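Notebook, gastric rig
31 October 2024

Picked up where the last entry left off, with starch all over the pump log. The glass vessel (stomach number three, the one Dénes Orbán calls the Duke) is back from Bundport with its new side port, and the port is on the side we asked for this time. Pressure tested at lunch. Held.

Main business this week is the oat porridge series. We want to know whether the amount of stirring in the lower chamber changes how fast glucose shows up in the dialysis line, or whether we have spent since May measuring the mood of a peristaltic pump. I lean toward the pump.

Setup as before, so I don't have to look for it later: upper vessel with the acid feed on the slow setting, porridge loaded warm, pepsin in after the first acid step. Lower chamber buffered with bicarbonate, pancreatin from the new tub. Jernovness pump on the acid, old Kershaw pump on the bile salts. Please don't swap them back. The Kershaw does small volumes nicely and sulks at anything larger.

Run A, slow squeeze. Total charge 600 mL including the simulated saliva. Emptied without trouble until the halfway mark, when a lump of oat the size of a thumbnail sat in the outlet and stopped the whole digestive tract of a very expensive imaginary person. Cleared it with a glass rod. Marked the time in the margin of the printout. The glucose curve has a flat spot exactly there, so at least the sensor is paying attention.

Run B, fast squeeze, same charge. No blockage. Curve rises earlier, then meets Run A near the end and runs along with it. Which is what you'd expect if stirring only breaks up lumps sooner and the enzymes do the rest. It's also what you'd expect if the bath was warmer in the afternoon, and it was, by a degree and a bit, because I had left the lid on. So Run B gets a question mark in the file name.

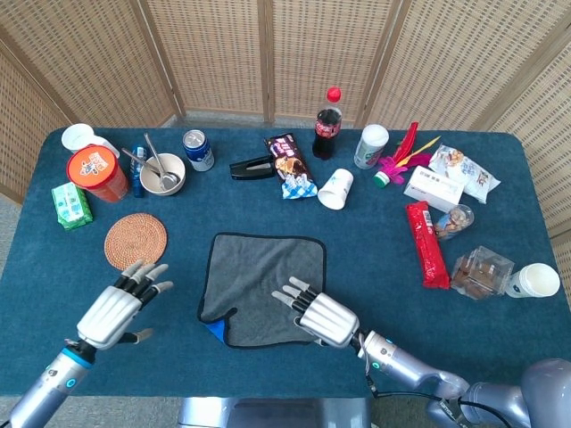 Wicker screen and table, cloth out.

Run C was meant to be a repeat of A with the porridge put through the coarse sieve first. Dénes argued that no one sieves porridge before eating it. I argued that people chew. He ate his lunch in front of me to make a point about chewing, and I have to report that the data supported him. We compromised on the mincer attachment, two passes, and wrote "chewed (D.O.)" on the label.

Run C numbers: no blockage, smooth emptying, curve halfway between A and B for the first part. I like this one. I don't trust how much I like it, so it gets repeated with the bath lid properly off.

Sensor notes. The glucose probe in the dialysis line read 1,211 for the whole warm-up of Run C, in units it declined to name. Unplugged it, counted to ten, plugged it in, and it went back to sensible values. Hodmont support says this is a known thing with the older firmware and sent a link to a page that tells you to contact support. Until that resolves itself, write down the warm-up reading by hand before every run. If it says 1,211 again, I want to know, mostly out of curiosity by now.

Calibration afterwards was fine across the low and middle standards and a little low on the top one. I made the top one myself late in the day, so the suspicion falls on me before the probe. Fresh standards tomorrow.

pH. Upper vessel drifts up as the porridge goes in, comes down again as the acid catches up. The dip at the end of each run is deeper than in the spring series. Possible causes, in the order I'd bet on them:

new acid stock stronger than the label
probe tip coated in oat
meal has less buffering than the old batch (different oats, different supplier)
ghosts, given the date

Titrated the acid stock before going home. It's spot on, so the label is innocent. Soaked the probe overnight in the enzyme cleaner and will look at it in the morning.

Foam. There's still too much of it in the lower chamber once the bile salts go in. It climbed into the gas line during Run B and I only caught it because the bubbler started sounding like somebody finishing a milkshake. Tried one drop of the silicone antifoam in the rinse water and it vanished, but I don't want silicone anywhere near the dialysis membrane. Suggestions welcome on the whiteboard. The suggestion already on the whiteboard ("burp it") has been read and considered.

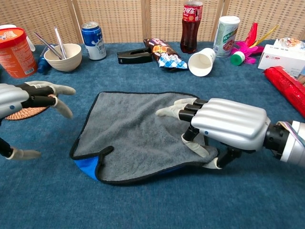 Actual burping, though, might not be a stupid idea. A second vent at the top of the lower chamber, with a small trap, would let the foam go up and collapse there without reaching the line. There's a spare port under the blanking cap. I'd need a trap with a ground joint to fit, and I think we have one in the drawer with the broken thermometers. Will look. If not, Bundport can add it to the next glass order, and we wait our usual geological period.

Centrifuged the end-of-run samples at 2,000 rpm to get the solids down. Pellets from A were bulky and pale, B and C much tighter. Kept all of them in the freezer, second shelf, in the rack with the green lid. Please label anything you put beside them. There is already a tub up there that says only "soup," and I can't tell whether it belongs to a person or to the project.

Membrane is on its 7th run. The spring one gave up at the ninth with no warning, so I'd sooner change it before the repeats than after. One left in the packet. Ordered more.

For whoever gets in first: rinse water in the left carboy is fresh, the right one is not. The Duke is drying upside down on the rack and should be lifted with both hands by the neck flange, never by the new port. Bath is off. Pancreatin is back in the fridge door.

Next: repeat C, then repeat B at the right temperature, then rice if the oats are behaving. Dénes wants to do toast. I've asked him how he plans to get toast through the mincer and he is thinking about it.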